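4. First session with the Orkudden hand-held gripper set

Read this section before charging anything. It was written for buyers by Xuân Kim at Kostov, and it departs from the maker's quick-start card in several places. The card promises a working session in 16 minutes. Our first one took 90.

4.1 Before you start

1. Charge both grippers fully. The battery figure on the card assumes the jaws are hardly moving, so plan on less.

2. Check each marker cube for scratches, fingerprints and lifted corners. Wipe with a dry cloth only.

3. Put on the harness and tighten the shoulder straps first. The card says one size fits all. It does not fit all, and small users should ask Hallberg for the short straps.

CAUTION: Do not lift a gripper by its cube. The mount is plastic and the warranty excludes it.

4.2 Starting up

4. Hold one gripper in each hand with the cube above your hand.

5. Switch on the left gripper, then the right. Wait for the green light on each cube.

NOTE: The green light means the unit has power. The sales page says it means "ready to record." We have had green lights on both sides and an empty file at the end, so check the file.

6. Open and close each jaw fully three times. If the reading on the tablet does not return to zero, repeat from step 5.

4.3 Choosing a place to work

7. Pick a room with ordinary furniture and even light. Strong window light on one side can wash out the markers, whatever the brochure says about "any home."

8. Start with light things on a table you can walk up to: a cup, a plate, a toy.

9. Look down before you walk. Power strips and cables on the floor are easy to miss with both hands full.

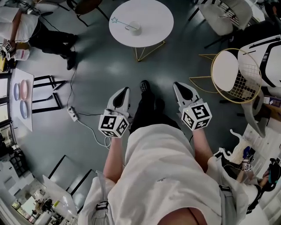 10. Keep other users far enough away that their cubes stay out of your view. Van Hecke, who sell the set, claim the software sorts this out. In our trials it mixed up two users in 18 of 189 recordings, and gave no warning.

11. Move at half your normal speed. Fast wrist turns lose tracking.

4.4 Ending the session

12. Set both grippers down, jaws closed, and press Stop on the tablet. Play back the last recording before you power off.

CAUTION: Switching off before the file is saved deletes it. There is no recovery option in the current version.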